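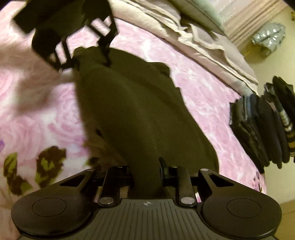

4.2 Delicates cycle (Elside 700)

Use this cycle for light garments and printed bedding. Maximum load: 2 kg.

1. Close all zippers and turn garments inside out.
2. Load the drum. Do not press the load down.
3. Add detergent to compartment B. Do not fill past the MAX line.
4. Turn the selector to DELICATES. The display shows 14, the wash time in minutes.
5. Press START. The door locks after a short delay.
6. When the lock light goes out, open the door and remove the load.

Note: Spin speed is limited on this cycle. To change the limit, see section 4.5.

Note: Wash dark and light colors separately for the first few cycles.

CAUTION: Do not use chlorine bleach. Bleach damages the door seal.

CAUTION: If error F3 appears, close the water valve before opening the filter cover.

4.3 Drum cleaning

Run an empty hot cycle every January, or sooner if the display shows CLN.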